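Footwear Design and Marketing
Unit 5: The signature basketball shoe

Read this before the May session. The reading questions at the end will be used for the group work. Bring one pair of athletic shoes you no longer mind marking up with a pen.

1. What a signature shoe is

A signature shoe is a model made under the name of one player. It is different from a team shoe, which anyone on a roster may wear, and from a player edition, where an existing model gets the player's colors and maybe a small logo on the tongue. With a true signature shoe the player has some say in the design, gets a share of sales, and usually has a contract that runs for several models.

Students often mix up the last two. A quick test is to ask whether the shoe would still exist if the player left the brand. A player edition would go on selling in other colors. A signature shoe would have to be renamed or dropped.

Terms used in this unit:
Upper - everything above the sole.
Midsole - the foam layer that takes the impact.
Outsole - the rubber that touches the floor.
Last - the foot-shaped form the shoe is built on.
Shank - a stiff piece under the arch that keeps the shoe from twisting.
Colorway - one fixed set of colors for a model.
Drop - the difference in height between heel and forefoot. The same word is used for a release date, so be clear in your papers which one you mean.

2. The working case: the Skeler line

We will use the same case all through the unit. Cornthorpe is a mid-sized athletic brand that sold mostly running shoes until it signed the guard Princess Padilla. Her shoe is the Skeler. The first model was built on a running last that Cornthorpe already owned, which saved money on tooling and caused most of the complaints. Runners move forward. A guard stops, cuts and slides sideways, and the foot rolled over the edge of the midsole when she did. Testers called the shoe light and comfortable and then asked for something else to play in.

The second model, the Skeler 2, got its own last with a wider forefoot. The outsole was carried up the outer side of the shoe to make a small wall, and the collar was lowered. Padilla had asked for the lower collar from the start. The brand had resisted it on the grounds that buyers connect a high collar with ankle support. Whether a high collar prevents sprains is not a settled matter, and we will not settle it in this class. For our purposes what counts is that buyers believe it and that the belief shows up in sales.

3. From sketch to sample

The order of work at most brands looks something like this. A brief is written by the product manager and gives the price, the player type and the release window. The designer turns in sketches. A developer then takes the chosen sketch and works out how it could be built, what it will cost and which factory can do it. The factory makes a first sample in one size, almost always a men's 9 or a women's 7. After that come several more rounds of samples.

For the Skeler 2 the upper was made by Dutia, a knitting supplier. Knit uppers come off the machine nearly in their final shape, so there is little waste, but changes are slow because each one means a new machine program. A cut-and-sewn upper is the opposite. You can move a seam in an afternoon, and you pay for it in scrap and labor.

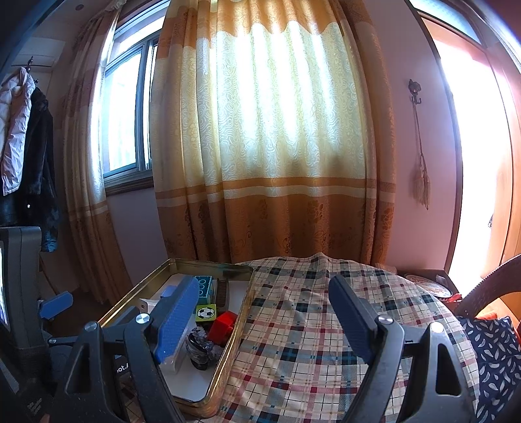
The first knit sample stretched too much across the toes. Dutia tightened the knit in that area and added a thin film on the inside, fused with heat. This made the forefoot stable but less breathable, and the film creased where the toes bend. The third sample moved the film back behind the bend. That is the version that went to wear testing.

Wear testing used 200 pairs, given to high school and college players with a short form to fill in after each practice. Forms like this have a known weakness. Players will write down that a shoe is fine until it hurts, so small problems do not show up. The better evidence is in the returned shoes: wear at the edge of the outsole, stretched eyelets, an insole that has crept forward. We will practice reading these signs on the shoes you bring in.

4. Colorways and the story

Once the shape is fixed, a signature model may come out in a dozen or more colorways over one season. Tooling is the large fixed cost, and new colors on the same tooling are cheap by comparison. It is the main reason there are so many of them.

Colorways fall into a few common groups. Team colors sell steadily and locally. Plain black and plain white sell for the whole life of the shoe and bring in most of the volume. Then there are the story colorways, tied to a hometown, a school, a family member or a favorite food. These are made in smaller numbers and get most of the press.

The Skeler 2 launched in a story colorway named for the street where Padilla learned to play. Cornthorpe made 700 pairs and sold them through one retailer, Van Dijk, a week ahead of the general release. The pairs sold out the same morning. Be careful what you conclude from this. A sellout of a small run says that demand was larger than the run. It does not say how much larger, and some of those buyers were resellers who had no plan to wear the shoe.

The general release was slower. Black and white did well, and the two brightest colorways ended up marked down. The brand's own review blamed the timing, as the shoe reached stores after most school teams had already bought for the season. A late sample round was the cause, and it goes back to the toe film in section 3. Keep this link in mind when you write your paper. Design, supply and marketing get taught as separate topics, but a delay in one is paid for in another.

5. Price

A signature shoe has to cover the player's share on top of the normal costs. The brand can raise the price, accept a lower margin, or take something out of the shoe. Things commonly taken out are the shank (a cheaper plastic is used), the quality of the insole, and the rubber compound. Insoles are the favorite, as many serious players replace them anyway.

Many lines also offer a takedown model. It looks like the main shoe from across the room but uses simpler foam and a plainer upper, and it sells to younger players and their parents. Takedowns often outsell the main model. Cornthorpe did not have one ready for the Skeler 2 - the plan was to see how the main shoe did first - and store buyers asked for it all season.

6. Reading questions

Answer in full sentences. Half a page each is enough.

Why did the running last cause trouble in the first Skeler? Refer to at least one part of the shoe by its proper name.

Dutia could have fixed the stretch by changing yarn. Suggest why the film was chosen, and say what you would want to test before agreeing with the choice.

Suppose the Van Dijk run had been three times as large. What might have changed in the general release, and what would have stayed the same?

Write a brief of no more than one page for a takedown version of the Skeler 2. State what you would keep, what you would remove and who the buyer is.

Papers go in the course folder by 5 p.m. on the day before the session. Late papers will be read but not discussed in class.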